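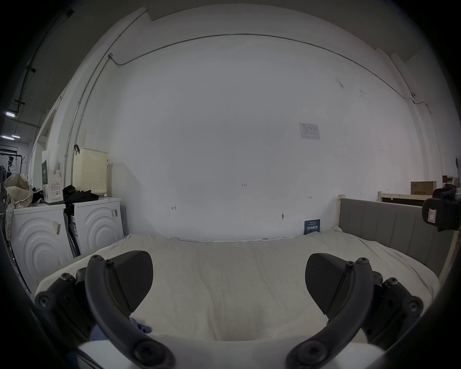 A hand-held gripper over the bed at the Gumcombe site, with cloth on the sheet. Photo: Ivby

IVBY REPORTS SMALL GAIN IN CLOTH HANDLING, AND ADVISES AGAINST READING MUCH INTO IT

Gumcombe, July. The robotics group at Ivby is publishing the first results from Skasum, its method for teaching robots to handle clothing from recordings made by people holding grippers. The group would prefer that they be read slowly.

Skasum was trained on 138 recorded sessions. In each one a person worked on crumpled garments with a pair of hand-held grippers. The trained policy was then given 20 garments it had not met before and compared with the group's older method on the same set. It laid 2 more of them flat than the older method did.

"Two garments," said Leonie Haberkorn, who leads the work. "I have seen bigger claims made on less, and I didn't believe those either. We could run the same test again next month and lose the whole difference."

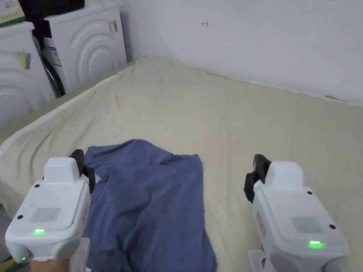 Dark cloth on a pale sheet is a fairly kind test. The garment is easy to pick out from what lies under it, and the group has not yet tried white shirts on white bedding. Nor has it moved the test out of the Gumcombe room, so there is no telling how much of the method's skill belongs to cloth and how much to that one bed and that one wall.

Sutrisno Lubis, who ran the comparison, also questions the scoring. A garment passed if a reviewer called it flat, and the reviewers did not always agree. "A sleeve folded under got through more than once," he said. "I would have failed it. I left the scores alone and wrote the disagreements down."

The group does stand by one narrower finding. Sessions in which the person fumbled and regrasped the cloth were more useful in training than clean ones, and dropping them made the policy worse. Haberkorn considers this worth a second study. She does not consider it proof that the method is ready for a laundry room, and asks that it not be reported that way.

A repeat of the test is planned with Bjarnason, which will choose the garments and score the results without knowing which method produced them. The report, with the failed attempts and the reviewers' notes, is available from the Ivby press desk on request.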